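Tirkow Analytical Services, Customer Support
Ticket 933: Extractive gas analyser, sample flow alarm
Opened: 1/24/20
Site: Murberg, boiler house stack
Assigned to: Margareta Bălan
Status: Monitoring

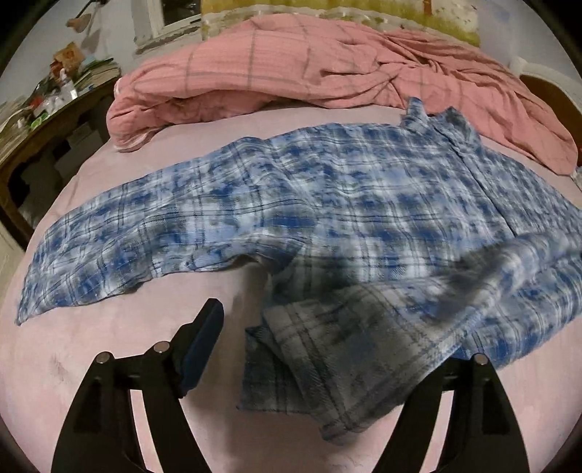
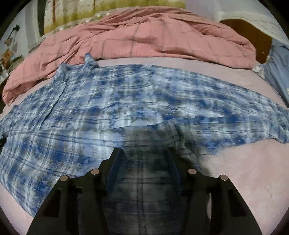 Reported fault: The analyser raises a low sample flow alarm after each automatic zero calibration. Flow recovers without intervention, but oxygen and carbon monoxide values are flagged invalid in the meantime and the hourly average is lost. The site operator advises that the heated line was replaced in November and that no alarms were recorded before that work.

Initial response: The operator was asked to confirm the sample flow setpoint (60 litres per hour), the condition of the probe filter and the purge delay programmed in the controller. The filter had been changed and was found clean. The purge delay was recorded as 8 seconds.

Investigation: The replacement line is 28 metres long and follows a different route to the cabinet. The original line was shorter, and the purge delay was not revised when the new one was commissioned. A leak check at the cooler inlet was satisfactory. Condensate pump tubing showed wear and was renewed under the existing service agreement.

Action taken: Purge delay extended to 28 seconds through the service menu. Zero and span calibrations were repeated using certified cylinders, and both were completed without alarm. The revised parameter file has been saved to the site folder under Tudose.

Outstanding: The operator is to forward the alarm log following the next scheduled calibration. Invalidated hourly averages should be reported in accordance with the site licence; Tirkow is unable to reconstruct these values. The ticket will remain open pending receipt of the log.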